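Fitting the Pomgate roof blind

4. Hold the top rail against the beam and mark your screw holes in pencil. I leave a gap of 5 mm at each end – the blind needs room to run.

5. Drill, then put in the 20 mm screws from the small bag. Go gently, it's easy to split the wood!
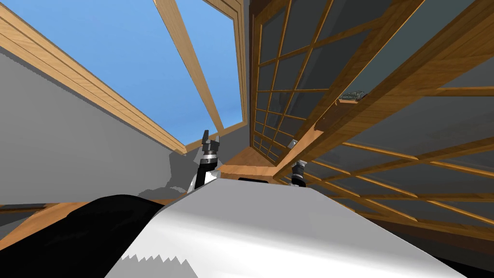

6. Click the blind into the rail and pull the cord down slowly.

Caution: keep the cord well out of children's reach.

Note: if it sticks, I undo the left screw half a turn and try again.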